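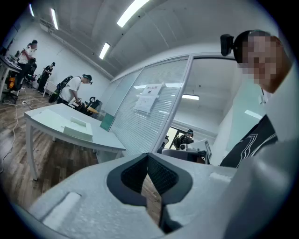
How often does the Ilta hand gripper need a full inspection?

Every 7 working sessions, or straight after it has been dropped, whichever comes first. Being dropped usually comes first.

# Ilta hand gripper, unit 518: inspection sheet

Severo workshop, upstairs room. Filled in 31/10/2025. Previous full sheet: February, and the gap between the two has been noted by people who enjoy noting such things.

Tick, cross or N/A. "Fine" is a comment and doesn't count as a tick.

## Before switching on

- [x] **Housing free of cracks.** Old scuff near the handle has been there since delivery and has been reported as new damage by every inspector in turn. Please stop.
- [x] **Jaw opening clear.** Fluff removed with the soft brush. No screwdrivers in there, including the small one you think is harmless.
- [x] **Jaw inserts seated, edges not lifting.** One corner pressed back down. Recheck next session.
- [ ] **Fixing screws tight.** Failed. Two were finger-tight. Done up with the proper driver and marked with paint pen. Left as a cross, as the sheet asks how we found it and somebody should feel bad.
- [x] **Lens wiped.** Cloth from the sealed packet. A shirt hem is not a cloth.
- [x] **Cable strain relief holds on a gentle tug.** Gentle was interpreted generously, but it held.

## Battery and charging

- [x] **Charge above 80 per cent at start of session.**
- [x] **Battery not swollen or warm after charging.**
- [x] **Charger on its own socket.** The label says DO NOT UNPLUG. It has been unplugged and plugged back in often enough to have worn the label out, so a fresh one is on.
- [ ] **Spare battery in the drawer.** Failed. There was a charger for a different machine and half a packet of mints.

## Moving parts

- [x] **Jaw opens and closes fully without sticking.**
- [x] **Closes evenly on the test block.** Slight lean to the left. The Grivine manual allows two millimetres and we are inside that, by an amount I'd rather not be asked to put in writing.
- [x] **Trigger springs back unaided.**
- [ ] **No unusual noise.** Failed, mildly. Faint click at the end of the stroke. Greased the slide, which made it a quieter click. Order the bush before it becomes a feature.

## Room and floor

- [x] **Trailing leads routed away from where people walk.** Ticked after moving them. They migrate.
- [x] **Tables steady.** Push each at the corner. If it travels, lock it or wedge it, and write down which.
- [x] **Doorways clear.**
- [x] **Chairs pushed in when the operator is walking about with the gripper.** The operator is watching the jaws and will find the chair with a shin.
- [x] **Blinds set so that glare doesn't land on the working table.** Tilt them; do not haul them up by the slats.

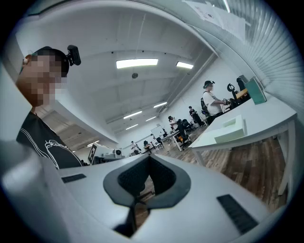 Can the jaw inserts be cleaned with solvent?

Use a barely damp cloth and leave the solvent in the cupboard. It softens the glue behind the inserts, and they then come away at the least useful moment.

## Operator's kit

- [x] **Cap camera clamp tight.** Shake your head as if you've been asked to stay late. Nothing should move.
- [x] **Backpack straps adjusted to the wearer.** Previous wearer was evidently a giant.
- [x] **Cords and lanyards kept clear of the jaws.** Tuck in or take off.
- [x] **Hands clear of the jaws before the first test close.** Say "closing" out loud. You'll feel silly, and you'll have all your fingers.

## After use

- [x] **Powered down before being put on the bench.**
- [x] **Stored jaw up, in the case, lid latched.** Both latches. The case has strong views on one latch.
- [ ] **Log book signed.** Failed. The pen has gone. The string that held the pen is still there.

## To be done before the next session

| Job | Parts | State |
|---|---|---|
| End-of-stroke bush | Ametepe, on order | Waiting |
| Thread lock on housing screws | In stock | Next bench slot |
| Spare battery | To be found or bought | Open |
| Pen | Any | Open |

Result: passed for light use, with comments. Heavy test pieces stay on the shelf until the bush is in and the closing test has been repeated on the block.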